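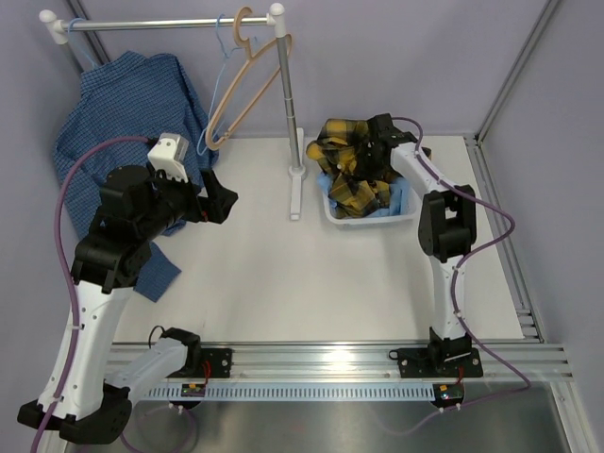 Three Weeks With Two Grippers: A Talk With the Engineer Who Compared Them

The workshop at Zenosier is on the second floor, behind a bakery supply store, and the elevator is slow enough that I took the stairs both times. I came to speak with the engineer who has spent most of the winter comparing grippers for a laundry handling project called Bikoder. She asked me to leave her name out of the article, because the report is a team report and she prefers it this way. She has worked with robot arms since her studies, first in a packaging plant and now with fabrics, and she says fabrics are the more difficult of the two.

"With a carton, you know where the corner is," she told me. "With a shirt, the corner is where it was one second ago."

The task at her station is simple to explain. There is a basket with clothes, there is a small rack with hangers, and two arms must take a garment from the one and bring it to the other. A person does this without thinking. For the arms, she divides it into stages: find the garment, take it, lift it free from the others, present it, put it on a hanger, and hang the hanger on the rail. The comparison was mainly about the second and third stage, as the team believed the gripper matters most there.

Two sets of fingers were tested. The first came with the arms and has flat, rather hard tips. The second was ordered from a small supplier, Sutherland, and has softer tips which are narrower at the end. Everything else stayed the same, or was supposed to stay the same. The arms, the wrist cameras, the table and the controller software were not changed during the test weeks.

"I insisted on this," she said. "In my last job we changed the gripper and the lighting in the same week, and after that we had a very nice result and no idea where it came from."

The numbers are in her report. The team made 1,452 grasp attempts with the soft tips, and 1,027 of them ended with one single garment lifted clear of the basket. I asked if she was satisfied with this. She thought about it for some time.

"For a basket with mixed clothes, yes. For a customer, no. If you must fold and hang clothes the whole day, you cannot miss so often. But I look more at how it misses. The hard tips missed by coming up with nothing. The soft tips missed by coming up with two things."

This difference became the most interesting part of our conversation. An empty grasp is cheap, she explained. The wrist camera sees that there is nothing between the fingers, the arm goes back down, and a few seconds are lost. A double grasp is expensive, because the second garment often hangs inside the first one, and the camera on the same wrist looks at it from a bad angle. The program then believes that everything is fine and continues to the hanger.

"So the better gripper gave us the worse mistakes," she said. "I wrote this sentence in the report and my manager asked me to make it softer. I made it a little softer."

I wanted to know which clothes were the hardest. I had expected silk or something very thin. Her answer was button-up shirts in general, and particularly the ones that had been in the basket for a while with other things on top. The collar is stiff, the sleeves are long, and the buttons can catch on a neighbor. Towels were so easy that she removed them from the test after two days. She kept patterned shirts, both checkered and plaid, because the software team wanted to see if strong patterns disturb the detection of edges.

"They do disturb it," she said, "but less than folds. A check pattern is at least regular. A fold makes a line that looks exactly like a hem, and the arm goes to pinch it, and it gets a piece from the middle of the back."

We talked also about the cameras. Each gripper test was run twice, first with the wrist view only and then with an additional fixed view of the whole table. She expected the fixed view to help mostly with hanging. In her results, it helped mostly with the double grasps, as the second garment is much easier to notice from a distance. The cost is time: the program waits for both views before it decides, and each cycle became slower. She would accept this. Her colleague who writes the motion code would not, and they have not finished this discussion.

The cables were a topic by themselves. On this kind of station the gripper cable must follow the arm through all its movements, and there must be enough free length for the wrist to turn. If there is too much, the loop can touch the clothes. If there is too little, the connector is pulled at the end of the reach. During the first week she lost one whole Friday afternoon to a connection fault that came only when the arm was stretched toward the far end of the rack. The gripper simply stopped answering, and then answered again when the arm came back.

"I changed the settings, I restarted the controller, I read the forum of the producer," she said. "Then I moved the cable with my hand and the fault was there again. After this I fixed every cable again from the beginning, with the arm in its longest position."

She recommends that anyone who compares grippers do this before the first measurement. She also recommends keeping the old fingers in a closed box with a label, as hers were once put on the wrong arm by mistake and 12 attempts had to be thrown away.

About the controller she had fewer complaints. Two were considered at the beginning, and the team chose the one from Hema, mostly for the reason that it lets the two arms share one clock. When one arm holds a hanger and the other brings a shoulder of the shirt to it, a small delay between them is enough to pull the fabric off again. The other controller was cheaper and had better documentation, and she still uses its manual to understand some general things.

Before the meeting I had read a few articles in which such stations are shown as almost ready for the home. I asked her opinion. She smiled and pointed out that the hangers alone took her nine days. Thin wire hangers swing when they are touched, and thicker plastic ones are stable but harder to push inside a collar. The hook is another problem: an arm can hold a hanger well and still miss the rail by a few millimeters, and then it presses, and the whole rack moves. She wanted to keep different types on the rack during the tests, although it made the numbers look worse.

"At home nobody has 29 hangers of the same kind," she said. "Well, maybe my aunt."

So which fingers will stay on the arms? For the next phase, she decided on a mix, which I had not heard of before. One arm will have the soft tips and will do most of the picking from the basket. The other will have the hard tips and will do most of the work with hangers, because there the garment is already separated and a firm grip is worth more. The software must then know which arm is which, and some tasks cannot be exchanged between left and right anymore. She considers this the weak point of the plan. If the basket is moved to the other side, the mix makes less sense.

I asked what she would do differently if she could start the comparison again. She would record the force at the fingers from the first day. It was added only in the last week, when the team began to suspect that a double grasp can be felt earlier than it can be seen — two layers of cloth push back more than one. There are not enough data yet to say it with certainty, and she did not want me to write that it works. I write only that she is going to test it.

She would also use more people's clothes. The garments in the basket came mostly from the team, and most of the team, she noticed, dresses in a similar way. A box of children's clothes has been ordered for the next round. Small sleeves, she believes, will be bad for both types of fingers.

The second round of tests begins in February. The report on the first round can be requested from the Bikoder team, with all attempts listed, including the 12 that do not count.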